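Home | About Curnavia | Programs | Newsroom | Where to Drop Off | Contact

FOR IMMEDIATE RELEASE

Curnavia Opens Kitchen Scraps Collection to Every Household in Rudd

Weekly food scrap pickup begins in January, with free countertop pails while they last

RUDD – After a good long stretch of planning, plenty of cups of coffee and more conversations over back fences than we could ever list, Curnavia is delighted to announce that food scrap collection will be open to every household in Rudd starting in January. Until now the service has been limited to the streets around the old Hullik mill, where neighbors have been setting out their peelings, coffee grounds and eggshells with a cheerfulness that has made the early mornings a pleasure for our drivers.

The expanded route will take in 3,000 households, including the apartment buildings along the river and the Rudd Hostel, whose shared kitchen has been asking to join for as long as we have had a truck on the road. Each home that signs up will get a small lidded pail for the kitchen and a larger green bin for the curb. The first 200 to register will receive the pail at no charge.

Food scraps are some of the heaviest things in an ordinary trash bag, and when they are buried in a landfill they break down without air and give off methane. Composted, the same scraps turn into something a gardener would be happy to get for a birthday. Curnavia has been doing this work at its yard outside Hullik, where scraps are layered with leaves and wood chips, turned regularly and left to rest until the compost is dark and crumbly and smells like the woods after rain.
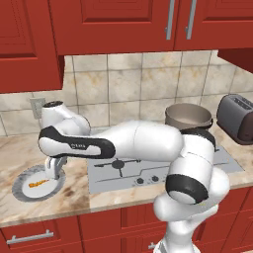

A Franka robot arm over the cooktop in a computer-rendered kitchen.

We know from the Hullik streets that the hardest part of saving scraps is getting started, and we would love for everyone to have an easy first month. Keep the pail wherever you do your chopping, whether that is next to the sink or at the end of the counter. Line it with a sheet of newspaper or a paper bag if you like (many of our regulars do, and a few swear by folding the paper a certain way, which they will gladly show you if you have ten minutes to spare). Empty it into the green bin every couple of days, and more often in summer. If fruit flies find it anyway, try keeping melon rinds and banana peels in the freezer until pickup morning.

What can go in:

- Fruit and vegetable scraps, cooked or raw
- Bread, rice, pasta and cereal
- Coffee grounds, paper filters and loose tea
- Eggshells and nutshells
- Paper napkins and plain, uncoated paper towels

Please leave out plastic bags of every kind, including the ones labeled compostable, along with cooking oil, large bones, pet waste, produce stickers and rubber bands. The stickers are a small thing, we know, but they come through the whole process looking as bright as the day they went in, and somebody has to pick them out by hand. 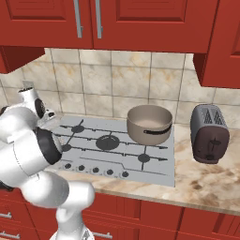 Another view of the rendered kitchen, with the gas cooktop and marble countertop.

Green bins should be at the curb by 5 in the morning on your pickup day, with the lid closed and the handle facing the house. Families in apartment buildings will share larger bins kept near the recycling area, and Curnavia will leave a printed guide in every lobby. The Hostel will have bins of its own by the back entrance, along with picture signs for guests who may be more at home in another language.

In spring, everyone on the route is invited to come by the yard and take home 2 buckets of finished compost, free of charge. Bring your own buckets and a shovel if you have one, and wear shoes you don't mind getting muddy. Anything left over will go to the school gardens in Rudd and to the flower beds along the Hullik road, which did so beautifully last year.

Registration is open now at the Curnavia office and at the front desk of the Rudd library. Renters are very welcome to sign up without waiting for a landlord.

About Curnavia

Curnavia collects recyclables and food scraps in Rudd and Hullik and runs the compost yard outside Hullik.

###

Comments (3)

mapleporch: So glad this is coming to our side of the river! Will you take corn cobs? We eat a lot of corn.

Curnavia Newsroom: Yes, cobs and husks are both fine. Cobs take a while to break down, so snap them in half if you can.

rudd_gardener: Had the compost last spring and my tomatoes loved it. Please do something about the gate at the yard, it sticks.

Contact the Newsroom | Privacy | © Curnavia. All rights reserved. | Back to top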